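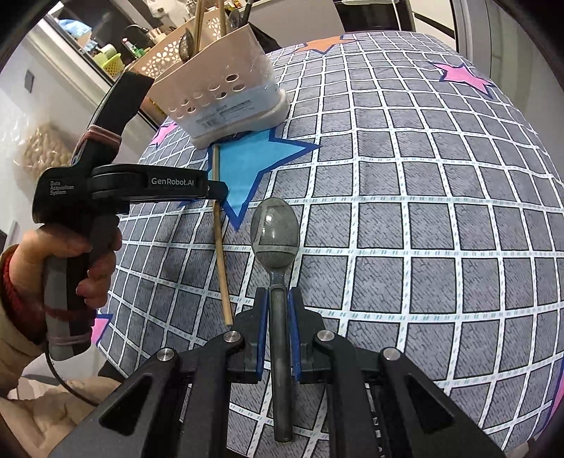
Colher na garra de baixo, pauzinho ainda por apanhar e o porta-talheres ao fundo.

Arrumar talheres com garras de mão: dicas para gravar em casa

Quem grava tarefas domésticas para treinar um sistema de aprendizagem acaba por passar muitas horas com colheres e pauzinhos. São peças baratas, existem em todas as casas e dão mais trabalho do que parecem. Juntámos nesta página o que usamos na tarefa do porta-talheres, a que no projeto Ayaaba chamamos simplesmente "o caddy". Serve para quem trabalha com duas garras de mão, uma em cada mão, e grava na cozinha, no quarto ou onde houver uma superfície livre à altura certa.

Antes de começar

Escolha primeiro a superfície. Uma mesa é mais firme, mas uma cama bem esticada também funciona e tem uma vantagem: os talheres não fazem barulho nem escorregam quando caem. Estique o lençol e prenda-o por baixo do colchão. Uma prega de dois centímetros chega para esconder a ponta de um pauzinho ou para prender o dedo da garra.

Não troque o lençol a meio de uma série. Se quiser variar o fundo, e convém variar, faça uma série completa com um lençol e depois outra com o seguinte. Lençóis com desenhos são bem-vindos. O sistema tem de aprender a encontrar uma colher em cima de estrelas, riscas ou flores, tal como em cima de branco.

Ponha o porta-talheres a uma distância a que chegue sem esticar os braços. Os modelos de plástico são leves e tombam quando a garra bate na borda. Se o seu tombar muito, deite uma moeda pesada ou duas no fundo. Fita-cola por baixo também resolve, mas no tecido larga ao fim de poucas tentativas.

Pegar numa colher

1. Feche a garra no cabo, perto da ponta ou a meio, conforme o espaço que houver. A concha é larga e roda entre os dedos.

2. Aproxime-se com os dedos abertos só um pouco mais do que o cabo. Abrir tudo parece mais seguro, mas arrasta o que estiver ao lado.

3. Feche devagar até sentir as almofadas de borracha assentar. Apertar mais do que isso cansa a mão e faz saltar os cabos finos.

4. Levante a direito uns dez centímetros e só depois rode o pulso para pôr a colher na vertical.

As colheres muito polidas apanham o reflexo da janela. Não é preciso evitá-las, mas guarde uma parte das gravações para colheres baças ou escuras. Corra a cortina se a luz bater direta na superfície.

Pegar num pauzinho

Um pauzinho pousado de lado rola. Pegue-lhe pelo meio, com os dedos da garra atravessados em relação à madeira, e não no sentido do comprimento. Se ele ficar meio debaixo do porta-talheres, puxe-o primeiro para fora com um dedo da garra e grave esse gesto também. É uma correção normal e vale a pena tê-la entre os exemplos.

Pauzinhos gastos, com a ponta lascada, agarram-se melhor do que os novos. Misture os dois. Os lacados são os piores de todos e nós deixamo-los para quem já tem prática.

Meter no porta-talheres

Pare um instante por cima da abertura antes de baixar. Meio segundo basta. Baixe até sentir o fundo, abra a garra e suba a direito. Quem abre a garra cedo demais deixa cair a peça de fora, e quem sobe de lado leva o porta-talheres atrás.

Deixe sempre duas ou três peças lá dentro desde o início. Um porta-talheres vazio é fácil demais e não se parece com o de nenhuma cozinha.

Trabalhar com as duas mãos

A mão que não está a pegar deve ter alguma coisa para fazer: segurar a borda, afastar um talher, preparar a peça seguinte. Se não tiver, mantenha-a quieta, de lado. O erro mais comum de quem começa é cruzar os braços por cima do porta-talheres, e aí as garras tocam uma na outra.

Puxe o cabo para fora da zona de trabalho antes de cada série e deixe-lhe uma folga. Um cabo esticado puxa o pulso para trás sem a pessoa dar por isso. Confirme também as mangas. Punhos largos descem e tapam a mão, por isso dobre-os uma vez ou use elásticos.

Quantas vezes repetir

Na equipa de Drerwood fazemos séries de 20 repetições e depois pausa. Três séries dão 60, que é o máximo que pedimos a cada pessoa antes de trocar de tarefa. Em setembro fechámos o primeiro lote do caddy com 670 gravações aproveitadas, quase todas de manhã, que é quando a mão está mais certa.

Entre repetições, mude alguma coisa pequena: vire a colher ao contrário, rode o porta-talheres um quarto de volta, troque a ordem das peças. Mudar tudo de uma vez só complica a etiquetagem.

Falhas: o que guardar e o que apagar

Se a peça cair e a apanhar logo a seguir, guarde. Se alguém entrar a falar consigo e parar a meio, apague. Se uma garra perder a ligação, apague e volte a ligar as duas, mesmo que a outra pareça boa. Hongjun Lei, que revê os lotes em Drerwood, pede ainda que se anote o número da gravação na altura. "A 59 tinha qualquer coisa" escrito num papel poupa meia hora de procura à noite.

Limpeza e arrumação

Passe um pano húmido nas almofadas de borracha no fim de cada sessão - o pó do tecido acumula-se depressa e a borracha perde aderência. Deixe secar com os dedos abertos. Veja se os parafusos das articulações estão apertados, mas sem forçar; a garra deve abrir e fechar sem prender.

Lave os talheres à parte dos que usa para comer e guarde-os numa caixa própria com o nome da tarefa. A nossa diz "Mander 2, caddy" e leva as colheres, os pauzinhos e um pano. O porta-talheres vai por cima, de boca para baixo.

Para a tarefa seguinte, dobrar panos de cozinha, as regras da superfície são as mesmas, mas convém tirar tudo o resto da cama.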